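Lirero plant milk maker review
2024-09-05

I drink oat milk in coffee and use soy milk for most of my cooking, so I go through a lot of cartons. In January I bought the Lirero, a countertop machine that grinds and heats beans, nuts or grains and leaves you with milk. It cost 3,000 crowns. I have used it most weeks since then, which seems long enough to write something useful.

The machine is a tall jug with the motor in the lid. You put in the soaked beans, fill with water to the line, close it and pick a program. Soy takes the longest because it has to be cooked. Oat runs cold, and should, as warm oats turn to slime. There is also a nut setting that I use for almonds and, now and then, for cashews.

Soy milk is what it does best. The flavor is clean and a little sweet, and it sets into tofu without trouble if you have nigari in the house. I get fewer lumps if I soak the beans overnight and rub off the loose skins before they go in. Skipping the skins is fine for soup but you will taste it in tea. 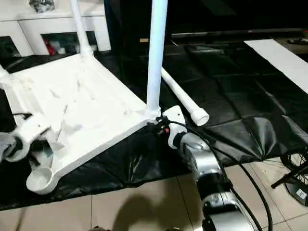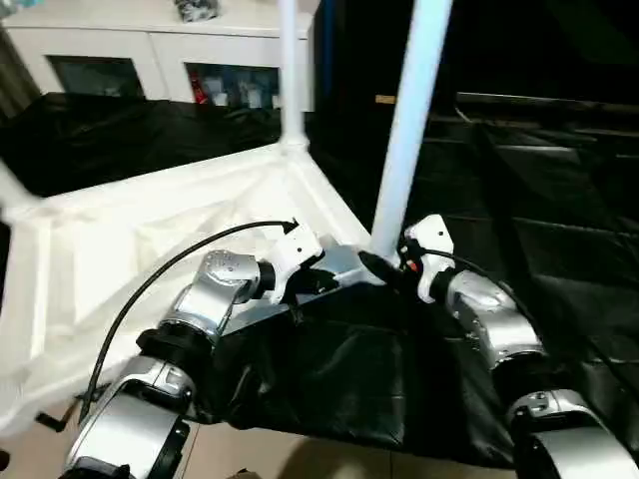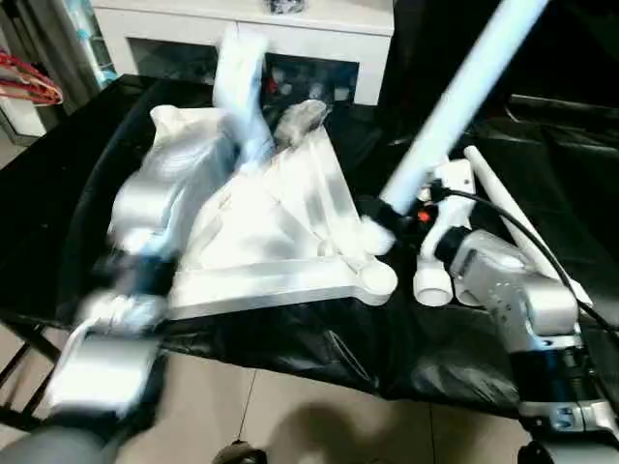
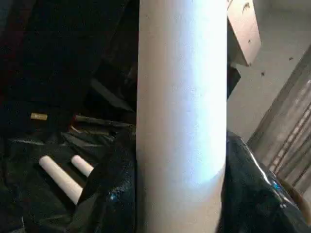
Photos: Rostislav Paulík

Oat milk is only fair. It's thinner than the carton kind and separates in hot coffee. A pinch of salt and a spoonful of neutral oil help. The supplied strainer is too coarse for oats, and I ended up using a cloth bag from Petchrat that I already owned – it catches nearly everything and washes easily.

Cleaning is the weak point. Soy sticks to the bottom of the jug if you leave it even for the length of a breakfast. Rinse it right away, then run the rinse program with a drop of dish soap. The lid can't go under the tap, so the blade has to be brushed by hand over the sink. The brush in the box lost its bristles after two months.

It is also loud. The grinding comes in three bursts, each loud enough to stop a conversation, and there is no delay timer to let you run it while you're out.

The leftover pulp is worth keeping. I mix it into burger patties with onion and smoked paprika, or dry it in a low oven for crumbs.

If you mainly want soy milk, the Lirero is a good buy. Oat drinkers can get the same result from a decent blender and a cloth bag. The warranty is two years, and replacement strainers are sold separately.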